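The cleaner who doesn't mind the brush

By Yaneth Condori
19 March 2025

I have cleaned a great many bathrooms in my life, first my mother's, then a guest house's during two long student summers, and now my own, which is small and always seems to need doing again by teatime. So when Drasel, a young firm renting out bathroom-cleaning robots to small hotels, asked whether I would like to spend a day watching its service at work, I said yes before I had put the phone down.

The service is called Pundo, and you don't buy it, you book it – rather as you might book a carpet cleaner, though for much longer at a time. A hotel signs up for a minimum of 27 days at £58 a day, and for that Drasel brings the machine, teaches it the rooms and leaves a member of staff on call. There is a set-up fee of £1,237 on top, and I did wince a little when I read it, but I'm told it covers every bathroom in a building of modest size.

What I wanted to see was the toilet, naturally. Anybody can build a thing that trundles along a corridor with a mop, and plenty of people have. A toilet is all curves and hinges, it is usually wedged into the tightest corner of the house, and the brush has to be picked up by a thin handle and put back in its holder afterwards without dripping on the tiles. I have known grown adults who couldn't be trusted with that last part.
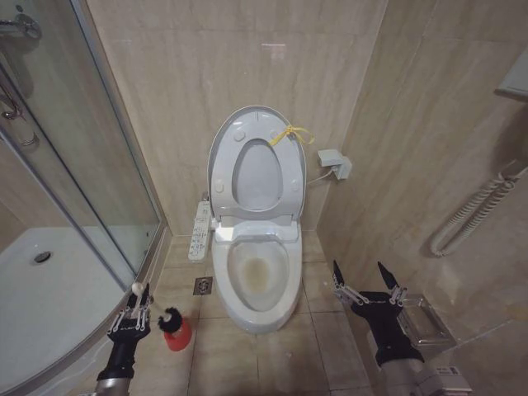
Darragh Duggan thinks I have the hard part wrong. Scrubbing is easy to teach, he told me over a very good cup of tea, and the trouble starts with everything people leave lying about: the towel on the cistern, the washbag on the floor, the bath mat folded under itself. Give him a bare bathroom and he would happily leave the machine to it all morning. Give him a family of five on holiday and he would want to be standing in the doorway.

I took his point, and I will come back to those washbags. But I had come with my own list of worries, and the first was the room itself. Hotel bathrooms are full of shiny surfaces, and glossy tiles and clear glass can be awkward for cameras, throwing the lights back and letting you see straight through what ought to be a wall. Drasel's answer is a slow first visit, in which each room is learned before any cleaning is attempted. It takes 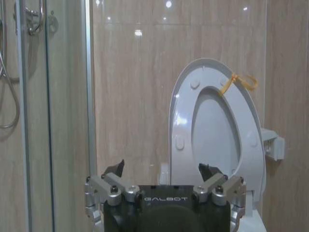 the better part of an afternoon for a single floor, and a guest house I rang in February, the Kavanagh, found it rather a nuisance to keep the rooms free for it. They have kept the service on all the same, and they were cheerful enough about it – the owner had taken to doing her accounts on those afternoons, and said she had never been so up to date.

My second worry was the fiddly bits. Lids and seats need lifting and lowering, and they come in every weight and shape you can think of, some so light they fall back on your knuckles and some that close in their own sweet time. Pundo's booking form asks about all this in surprising detail, and it is worth filling in properly.
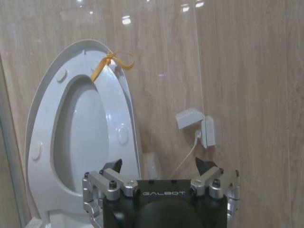 Lid and seat both raised, with a yellow-orange ribbon tied at the upper right.

Now, those washbags. Under the present terms somebody on the hotel's side must clear the room first, and must check it afterwards too, so you are certainly not getting rid of your housekeeper. I think that is right and proper, but it does change the sums. If your staff are stretched thin and loathe this one job above all others, the daily rate may look like a kindness. If you have four rooms and a brisk pair of hands, I would keep your money for new towels.

A rival service from Drandden is expected to take bookings later in the year, and I shall be round to see that one as well, as soon as they will have me. In the meantime Pundo can be booked directly through Drasel, with the set-up fee payable on the first visit.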